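Teaching a Tabletop Task by Remote Control: Notes for Session 3

2 Sep 2021
Wulan Pangaribuan
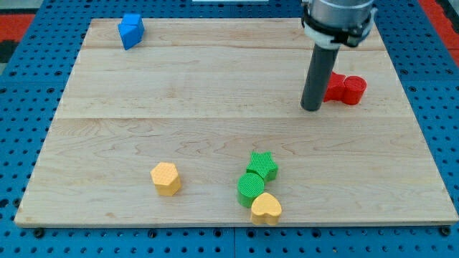 1. Scope of the session

These notes accompany the third session of the Pukstead short course in robot teaching. The first two sessions dealt with the arm, its safe working area and the stop procedure. It is assumed that every student has signed the bench record for both. Students who have not done so should see Syahrul Hidayat before the practical begins.

The session concerns pushing. The arm carries a plain rod, and blocks of several shapes and colours lie on a wooden board. The student moves the rod from a separate control desk so as to bring the blocks into a stated arrangement. The movements are recorded, and the recordings are later used to train a controller which will attempt the same arrangement unaided.

2. Terms used in these notes

Demonstration. One complete attempt at one instruction, from the moment recording starts to the moment it is stopped. An attempt that fails is still a demonstration and is kept, with the proper mark.

Instruction. The sentence that tells the demonstrator what is to be done, for example "push the yellow heart away from the green cylinder" or "bring the blue block to the hexagon". Instructions are read aloud by the second student and are not altered once recording has started.

Hand guiding. Teaching by taking hold of the arm and moving it directly. This was covered in Session 2.

Remote control. Teaching from the desk, with no contact between the demonstrator and the arm. All recordings in this session are made in this way.

3. Hand guiding and remote control compared

Hand guiding is quick to learn. The demonstrator feels the weight of the arm and can judge contact with the block through the fingers. Its chief weakness for the present task is that the demonstrator's hands and sleeves enter the camera view, and a controller trained on such pictures may come to depend on them. A second weakness is that a person guiding the arm sees the board from a position the controller will never have.

Remote control removes both difficulties at some cost. The sense of touch is lost, and contact must be judged by eye. There is a short delay between the movement of the hand and the movement of the rod, which most students notice chiefly when they try to correct a push that has gone wrong. Demonstrations made in the first half hour at the desk are usually slower and less direct than those made later. They should be labelled as practice and stored apart.

4. Behaviour of the blocks under a single point of contact

The rod cannot grip or lift. It can only press against the side of a block, and the block will slide, turn, or do both. Where the line of the push passes through the middle of the block, the block tends to travel straight. Where it passes to one side, the block turns, and the rod may slip off the face altogether.

Shape matters a good deal. A flat face, such as the side of the hexagon, gives a steady push as long as the rod stays near its centre. A standing cylinder gives no flat face at all, and the rod will work its way round the curve unless it is corrected continually. The star may be pushed from the hollow between two points, where the rod is held on both sides. The heart has one hollow of this kind, between the lobes, and the notes from earlier courses suggest using it whenever the instruction allows.

Blocks that touch one another must be treated as a group until they are parted. A push on one will generally move its neighbours, and the result is hard to foresee when the shapes differ. Students should decide before they begin whether the group is to be moved whole or broken up. To part two blocks, bring the rod down into the gap if there is one. If there is none, push along the line where they meet and not across it.

A cylinder lying on its side will roll if pushed across its length. It should be approached slowly, and from the end where possible.

5. Procedure at the desk

5.1 Work in pairs. One student demonstrates and the other reads the instruction, watches the arm and keeps a hand by the stop button.

5.2 Check that the bolts holding the board to the table are tight. A board that shifts during a recording spoils every later recording made on it, as the stored positions no longer match.

5.3 Bring the rod to the starting height and move it clear of all blocks.

5.4 Read the instruction, then start the recording.

5.5 Lower the rod beside the block, not upon it. Approach at low speed and pause on contact.

5.6 Push in short strokes. Withdraw the rod fully before changing sides.

5.7 When the instruction has been met, raise the rod and hold it still for 3 seconds. Stop the recording.

5.8 Mark the demonstration as complete, incomplete or faulty, and add one line of comment if it is either of the last two.

The blocks are not to be put back by hand between demonstrations. The final arrangement of one attempt serves as the starting arrangement of the next. In this way the stored set includes crowded, awkward and one-sided layouts as well as tidy ones. Blocks may be reset by hand only when one has left the board, and the reset is to be entered in the Kulard log.

6. Marking of demonstrations

Each pair is to submit 18 demonstrations. At least half should involve a block that begins in contact with another. Marks are given for accuracy of labelling and for economy of movement, and no marks are lost for an attempt that is honestly recorded as incomplete.

The April course stored 236 demonstrations, and these may be viewed on the machine at the control desk. Students are advised to look in particular at those by Juwita Pattinasarany and Ilham Jugah, who chose different sides of approach for the same instruction. Both sets were accepted. The training method can make use of such variety, though it is less tolerant of a demonstrator who hesitates and changes plan in the middle of a stroke.

7. Questions for discussion

Consider whether an instruction that names a block by colour alone is sufficient when two blocks share that colour, and who ought to settle the matter: the person who writes the instruction, or the person at the desk.

Consider also what a controller would learn from a set of demonstrations in which every push had succeeded at the first stroke.

8. Preparation for Session 4

Read the second chapter of the Rikgate bench manual, on recovery from lost contact. Şükran Soylu will take the next session and will expect each pair to bring its labelled set. Late submissions should be handed to Syahrul Hidayat at the bench and not left on the desk machine.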